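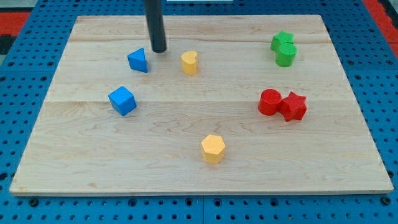 6 min read

3. Setting up and looking after the pushing cell

We spent more time on this cell than on any model we ran in it, and we would happily do so again! A tabletop pushing rig sounds like the simplest thing a robotics group could build (one arm, one rod, a handful of toys), and yet nearly every odd result in our first two months came back to something we could fix with a hex key or a damp cloth. This section sets out how the cell, which we call Anero, is put together and how it is kept in working order. The learning side is left to Section 4.

3.1 Board and base

Figure 1. The Anero work surface with the rod lowered near the blue triangular prism. Eight blocks are on the board, two in each of four colours. The perforated blue base shows on all sides of the maple board.

The base is a blue perforated surface and the board lies flat on top of it. We wanted a board that could be lifted out, cleaned and swapped, and maple was a lovely choice: pale enough for all four block colours to stand out, and hard enough to put up with a rod dragging across it all day. The price of using several long planks is that there are seams, which can be seen in Figure 1 running along the length of the board. A seam that has risen even slightly will catch the bottom edge of a block and turn it, and the policy then gets the blame. Modupe Oyewole found this by sliding a single block by hand across every seam with her eyes shut, and we have kept her test ever since. If she can feel the joint, the board comes out and is sanded along the grain with a fine paper.

We do not wax or oil the wood. An early board was oiled, and it was a treat to look at, but the blocks slid much further on the oiled patches than on the worn ones and the data from that week had to be thrown away.

3.2 The rod

The tool is a plain black cylindrical rod with a rounded lower tip, hanging straight down from the wrist. There are no moving parts in it, and we cannot say enough in favour of that. The rod is held in a split collar with two screws, tightened in turn and a little at a time; done one after the other, they pull the rod off the vertical. Jana Dreßler made the present collar after the first one cracked, and hers has a flat on the inside so that the rod always goes back at the same angle.

Tip height matters more than anything else in the cell. Too low and the rod rubs the wood, too high and it rides over the lower edges of a block and tips it. We set the height with a feeler strip at the four corners of the board and once in the middle, with the arm moving slowly and a hand on the stop button. If one corner disagrees with the rest, the fault is nearly always grit under the board. Lift it, wipe the base, put it back, and start again from the first corner.

3.3 Blocks

The shapes were picked to behave differently when pushed. A cylinder rolls around the rod and slips away to one side, a cube will go straight if it is met squarely, and the stars are a real delight, with points that hook on to a neighbour and bring it along. Pairs in contact, such as the red cylinder and red star in Figure 1, are the hardest starts we use and also the most useful.

Paint wears first on the undersides and on the points of the stars. A block with bare wood showing underneath slides differently from a fresh one, so we repaint in full sets and keep the old set for practice runs. Folasade Ekpo looks after the paint and lets each coat harden overnight before the next.

3.4 Routine care and one repair

Cleaning is done every 200 episodes: a dry brush over the board, then a barely damp cloth, then 12 minutes with the cell idle. Tip height is checked at the start of each session and again after any collision. The collar screws are checked every 300 episodes. All of this goes into a paper logbook, which has turned out to be much easier to keep up than the spreadsheet we began with.

The largest repair so far is logged under 8 October 2024. Pushes towards the far side of the board had started to end short, by up to 13 mm, while those towards the near side were fine. Tobiloba Lawal first suspected the camera calibration and redid it twice, with no change. The cause was the collar: one screw had worked loose, and the rod leaned back whenever it met a load from the front. With both screws replaced and a drop of thread lock on each, the error went away on the very next run, to loud cheering from the whole room. We have since added a push against a fixed stop to the start-up routine, in both directions, and a lean in the rod now shows up before any episodes are recorded.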